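Flanis clear snack container, small
Rating: 4 out of 5

Bought two of these in October to replace the mismatched tubs in the lunch drawer. They were $7 each at Wutton, and the colour choice was clear or clear, so I went with clear.

The lid is a plain rectangle and the plastic feels stiff enough for daily use. A cut-up mandarin fits with a bit of room left over. A whole one doesn't, unless it's tiny.

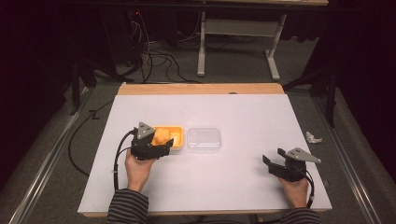
After 19 trips through the top rack of the dishwasher there is slight clouding in the corners and no warping. The lid is still snug. I wouldn't trust it with yogurt, as mine leaked in a backpack the first week.

One star off for that, and because it's hard to spot on a white counter. My older Shenoy tub seals better but takes up more of the drawer. I'd buy the Flanis again for dry snacks and fruit.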